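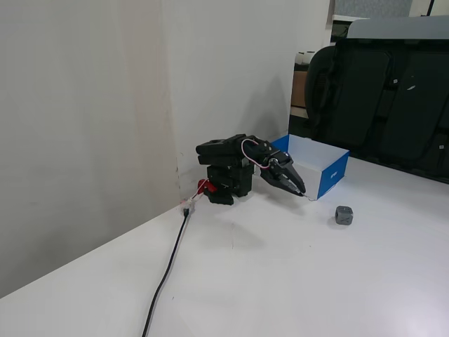
*Reading time: 4 minutes*

# Filtering Method Cuts Training Data for Tabletop Robot Arm

**Vakport, 03/02/2021.** The Groltora Institute has released the first results of its Lougher project, a study of how small robot arms can be taught simple handling tasks from recorded human guidance. The project team reports that an automatic filter, applied to the recordings before training begins, allowed an arm to perform better with fewer examples than it did with the full set.

The task chosen for the study is a basic one. The arm must pick up a small cube from a white tabletop, carry it to an open cardboard box, and release it inside. The cube and the box are moved between attempts, so the arm cannot repeat one stored path and must work out each approach from what its camera sees.

Operators guided the arm through the task 2,165 times. Each run was saved as a sequence of camera images paired with the positions of the joints and the opening of the gripper. In earlier work at the institute, all such recordings were passed directly to the training program. The Lougher team instead gave each recording a score before training and set aside those that fell below a fixed limit. After this step, 1,564 recordings remained.

The score has two parts. The first measures hesitation, meaning the share of a recording in which the gripper is close to the cube or the box and the joints hardly move. The second measures agreement, or how closely the motion in a recording matches the motion in other recordings that began from a similar position. A recording can be slow and still be kept, provided that others like it follow the same general course.

"Operators pause to think, and the arm has no way of knowing that a pause means thinking," said Cornel Grecu, who leads the project. "It learns that stopping above the cube is part of the job. We wanted a fair and repeatable way to take those recordings out, without asking a person to watch every one of them."

## Test results

Two versions of the control program were trained, one on all of the recordings and one on the filtered set. The training settings were the same in both cases. The version trained on the filtered set was then given 100 attempts, with starting positions drawn up in advance by staff at the Marnatby laboratory, a partner in the project. It failed in seven of them.

Most of the failures took place at the box. The arm carried the cube to the rim and opened the gripper too early, leaving the cube on the table beside the cardboard. The remaining failures occurred during the pick, when the tips of the gripper closed on one edge of the cube and pushed it away.

The version trained on the full set failed more often under the same starting positions. Its most common fault was the one the team had expected: the arm came to a stop over the cube and did not continue before the time limit. This fault did not appear in the tests of the filtered version. A full comparison, broken down by starting position, will be included in the technical report.

The team also examined whether the filter favored any particular operator. Recordings made by newer operators were removed more often in the first days of collection, and the difference became smaller as they gained practice. The project has recommended that future collections include a short practice period whose recordings are not used. 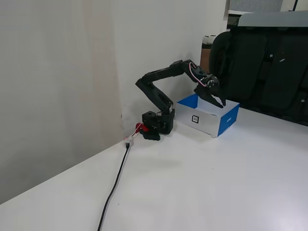
**Could the same result be reached by choosing recordings at random?**

The team tested this by training a third version on a random selection of the same size as the filtered set. It performed slightly worse than the version trained on all recordings, which suggests that the gain came from which recordings were removed.

## Equipment and limits of the study

The work was carried out on a small jointed arm with a two-fingered gripper, mounted on an ordinary table. The institute selected equipment of this type so that partner laboratories could repeat the tests at low cost. Marnatby has set up a table of its own and will run the trained programs there without further adjustment, in order to measure how much performance is lost when lighting and table height change.

Dr. Grecu cautioned that the findings apply to one task and one kind of arm. The agreement score depends on having many recordings from similar starting positions, and it may be less useful when a collection is small or when a task can be done properly in several very different ways. In such cases the filter could remove a correct but unusual solution. The team is considering a limit on how many recordings may be removed from any one group.

The scoring step adds little to the total time required. It runs once, on a standard desktop computer, and its output is a plain list showing each recording, its two scores, and whether it was kept. Operators may review the list and restore a recording by hand. None were restored for the tests described in this notice.

## Next steps

The second phase of Lougher, approved in January, will extend the method to tasks with more than one object, including sorting and the closing of box flaps. Recording sessions for this phase will be held at the Vakport site. The scoring program and the filtered recordings will be made available to partner laboratories together with the technical report. Requests for access should be sent to the Groltora research office and should state the type of arm and gripper in use.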